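The little squash that took over my table

23/06/2018
By Bence Kovács
2 min read
Print this article
E-mail this article

I blame my aunt in Drorkska. She posted me an envelope of seed one March, with "small ones, for looking at" written on the flap, and I've been laying tables around striped pumpkins ever since. I know, I know, it's June! But if you want them for autumn you need to be thinking about them by now, and I like to have my table planned long before the plants have done anything at all.

My rule is to start with the cloth. I went through every bolt at Pálfi, the fabric shop in Durkside, and came home with a green so bright my neighbour asked if I was taking up snooker. Cream and orange stripes look wonderful on it – a white cloth makes them look a bit lost. Then a plain plate, nothing patterned, and two pumpkins at most. One can sit on the plate and the other just beside it, or leave the plate bare and put one either side.

Green cloth, pale lavender plate, stripy pumpkins:
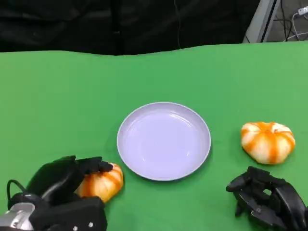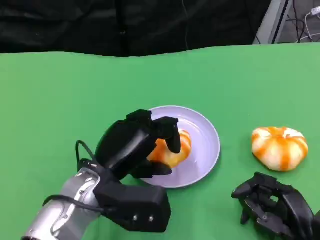
I used to add ivy, candles, ribbon, the lot, and then there was no room for the soup. Flastmont, where I buy my crockery, will sell you a single plate if you ask nicely, so you can try a colour at home before you commit to six. Do take a scrap of your cloth along with you, though. Shop lighting has fooled me twice, and I still have the mustard bowls to prove it.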